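**Ticket 2441: booking confirmations not reaching customers (Wulov shop)**

Opened 14 August 2025 by Wiesława Zieliński 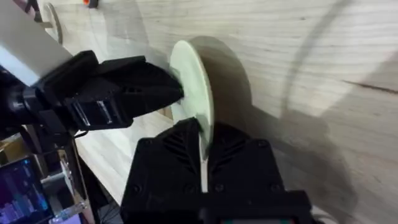
Orders go through and payment is taken, but the customer gets no email. Started after the mail settings were moved to Goto. Staff notices still arrive.

**Edmund Nowakowski:** Checked the outgoing queue. 260 messages stuck, all to outside addresses. The log says "sender refused". Restarted the mail service, no change.

**Wiesława:** The sender address is still the old Mnguni one from February. Can that be it?

**Edmund:** Yes. Goto only accepts addresses on our own domain. Changed it under Settings > Mail > Sender and sent 2 tests. Both arrived.

Queue released in batches, as Goto's limit on our account is 700 an hour. Please ring anyone whose booking is for tomorrow.

Status: waiting on Wiesława to confirm the queue is clear.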